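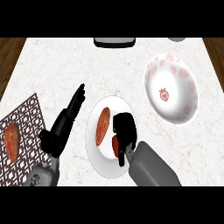

Padmavathi Joseph

People wanted for two-arm controller trials (simulated kitchen), November

Quick one as I'm meant to be in a meeting. We need people to come and drive a pair of robot arms round a simulated kitchen counter, with different controllers and different gripper settings, and then tell us which ones they hated. Paid. No robotics background needed, though if you've got one that's fine too, see below.

It's for the Usum project at Trultus. Short version of Usum: we want to know how much of the difference between people's results comes from the controller in their hands, how much from the gripper on the end of the arm, and how much is just practice. At the moment we can't tell them apart. We have 361 recorded runs from our own staff and they're close to useless for this, everyone here has been doing it too long and has picked up habits. Xuân Huỳnh can park a sweet potato on a plate with her eyes half shut. Doesn't help us.

So, you.

What you'd be doing

You sit at a desk in front of a screen. All of it is in simulation - no real arms, nothing can hit you, nothing you can break. On screen there's a marble counter with a left arm and a right arm coming in from your side, black grippers, and some crockery and food. You move the arms with whatever controller you've been given for that block.

Task is nearly always a version of putting food where it's meant to go. Sweet potatoes onto the round white plate, mostly. Sometimes one starts on the plate and another on the patterned placemat out to the left, and you have to work out which arm to use and keep the other one out of the way. The bowl with the hearts and the strawberry in the bottom gets used in the later tasks, ask Annick why that bowl, she picked it and she is very attached to it.

Sounds easy. The first time most people close the fingers too early, or push the thing off the plate with the side of the gripper because the housing is chunkier than you think and covers up what you're trying to see. That's sort of what we're measuring. So please don't worry about being bad at it. Bad is useful.

What we're comparing

Controllers first. There are 2 in the trial. One is the Skotetti, which is a handheld pair, one per hand, you move your hand and the gripper follows. The other is a small leader rig we put together in-house, you grip the handles and the simulated arms copy the joints. Skotetti is lighter. The rig gives a better feel for where the elbow is going. Opinions in the office are strong and I'm not going to tell you mine until you've finished.

Then gripper settings. Same gripper model on screen throughout, so you won't see a difference, but the finger speed and the amount of grip change between blocks. You won't be told which you've got. Please don't ask the person running your session, they've been told not to say and it makes them twitchy.

Camera view also changes part way through. High view looking down over the counter for the first blocks, then one from lower down. People either love the second or feel a bit off with it, tell us straight away if it's the second and we'll stop.

Sessions

You come in for 2 sessions, both in November, not on the same day. We want a gap between them so we can see what sticks. Mornings or afternoons, pick whichever but keep to the same one both times if you can. Doors open 9 am. Last afternoon start is 3 pm, building gets locked up early and I've been caught out.

First session is mostly getting you comfortable, then a run of blocks with one controller. Second session is the other one. Which you get first is drawn by the scheduling script, we can't swap it for you, sorry, even if you've a good reason.

There are proper breaks. Tea, coffee, biscuits, a room with a sofa in it. You can stop whenever you like and you still get paid for that session, no form to fill in about why.

After each block there's a short questionaire. It's on paper on purpose. Screen fatigue. Mark how tired your hands are, how much you trusted the gripper to let go when you wanted it to, and anything that annoyed you. The box for annoying things is big, use it.

Who we're after

Adults, 18 and over. Comfortable sitting at a desk and using both hands. Glasses fine, contacts fine. Left-handers please please apply, we're badly short of them and the left arm has to do as much work as the right in half the tasks.

We'd like a mix:
people who've never touched a robot or a simulator
people who play a lot of games, any sort
people who use their hands for a living - cooks, dental nurses, upholsterers, whatever
a smaller group who've teleoperated arms before, at work or at uni

If you're in that last group say so when you write and tell us what kit you used. It doesn't rule you out, we just need to know which pile to put you in.

Can't take you if you've a wrist, hand or shoulder injury that's being treated at the moment, or if screens tend to give you migraines. Also not if you've worked on Usum before, or you live with somebody who's on it (yes this came up).

Pay

Flat rate per session, paid by bank transfer after the second one, or after the first if you decide not to come back. Travel refunded on top, keep your tickets. Vitória Bragança does the payments and will send you the current rate with the information sheet, I'm not putting it here as it's being put up and I'll only get it wrong.

Bonus for best score? No. We tried one in the pilot and everyone rushed.

What we record

Controller movement, arm and gripper movement, what was on your screen, and time for each attempt. Also your questionnaire answers. No video of you, no audio. Runs are stored under a number. You can ask for yours to be deleted up until we start the analysis, after that they're mixed in with everyone else's and we can't get them back out. It's all written in the information sheet in longer words, please do read it before you sign.

Where

Kovačević building, ground floor, door on the car park side. Step-free all the way in, accessible loo next to the trial room. The desk goes up and down and so does the chair. If you need anything else to take part, say and we'll try to sort it before you come so you're not stood about while someone hunts for an adaptor.

Buses stop right outside. Parking's limited, ask and we'll put your reg on the list.

We also need session helpers

Separate thing but same email. Looking for 2 people to help run the sessions through November. Part time, paid hourly, fixed term. You'd be greeting people, getting them set up on the right controller, resetting the counter between attempts, and writing down anything odd. Resetting means pressing a key and then checking the food has come back where it's supposed to be. Every so often a potato spawns slightly inside the placemat and shoots off across the floor. You note it, reset, carry on with a straight face.

You need to be patient, on time, and able to read from a script without adding to it. That last is harder than it sounds. No hints, no "ooh nearly". Some experience of user testing or lab work would be handy, a shop or front desk job is just as good. You'll get trained up by Annick Melnyk, who wrote the protocol and will quiz you on it.

Helpers can't be participants as well. Choose one.

How to apply

Email Kamala Nair at Trultus, put USUM TRIAL or USUM HELPER in the subject line so it goes in the right folder. For the trial tell her:
your name and age
which hand you write with
mornings or afternoons
any dates in November you definately can't do
whether you've driven robot arms before, and what
anything we should know about access

For helper, a few lines on what you've done and when you're free. CV if you have one, don't write a new one for us. There'll be a short chat on the phone and then a practice session with one of the team playing an awkward participant.

Kamala replies within a couple of working days. If you hear nothing check your junk folder, then chase her, she won't mind. Places go as people confirm and there's a reserve list for drop-outs.

Please pass this on, especially to anyone left-handed.

PJ
Usum trials, Trultus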